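Keeping the finish on: a conversation with a table restorer

Most enquiries to the Bustcombe workshop begin with a white ring. Somebody has put a hot mug on a dining table, and they want to know whether the whole top has to be stripped. The restorer who runs the workshop has been answering that question for 40 years, first at Drindlow and now on her own account, and her answer is usually no.

"A white mark is moisture or heat haze in the finish," she said. "A black mark is in the timber. They are different jobs and they cost different money."

She starts by finding out what the finish is. A drop of methylated spirits on the underside of the rim will soften shellac within a minute. Lacquer ignores it but responds to lacquer thinner. If neither does anything, she assumes polyurethane or a two-pack coating and adjusts the quote.

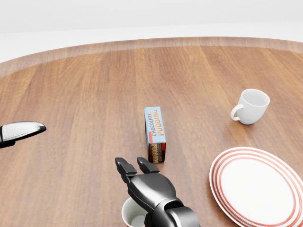

Round top, straight grain, with a bevelled rim.

Round tops, she said, fail at the edge. Hands, belts and chair backs all meet the rim, and a bevel has a thin film to begin with. Her practice is to repair the rim first and match the field to it afterwards.

"People do it the other way. They get the middle perfect, then sand through the bevel trying to catch up. Then you are colouring bare wood, and you will see it from the doorway."

Movement is the other subject she returned to several times. A solid top changes width across the grain with the season and barely changes along it. A circle therefore becomes slightly oval by January if the house is humid, and returns when it dries out. She measures both diameters when a table arrives and again before it leaves.

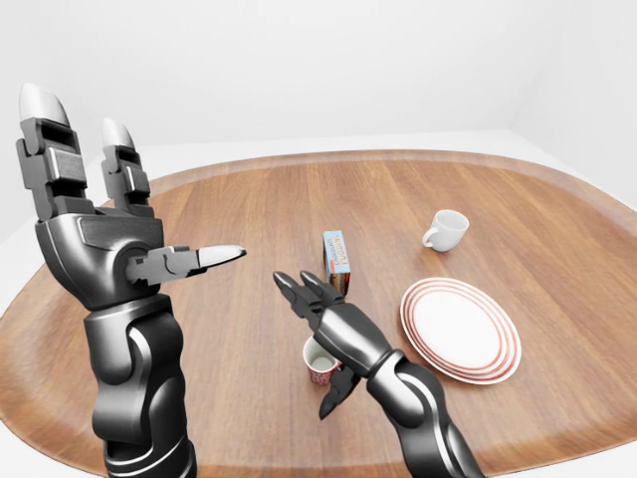 She is particular about fixings for the same reason. A top screwed hard to its frame has nowhere to go, and it will split along a glue line or pull the frame out of square. She cuts slots for the screws or fits wooden buttons, and leaves the washers loose enough to turn with a finger.

On abrasives she was brief. She cuts back between coats with 1,000 grade paper, used wet with a little soap, and does not go finer unless the client wants gloss. For satin she stops and waxes. The wax is an Ashour paste, applied thinly and left overnight.

A standard refinish on a table for six is $495, not including structural work. She will decline the job if the veneer is already thin. "I can measure it at a screw hole. If there is nothing left to sand, I clean it, wax it and give it back."

Her oldest reference piece is a pedestal table from Drokurberg, bought damaged and never sold. It has 5 different finishes on it, in test strips, and she has kept a record of how each one has worn.

"The shellac looks the worst," she said. "It is also the only one I could fix in an afternoon."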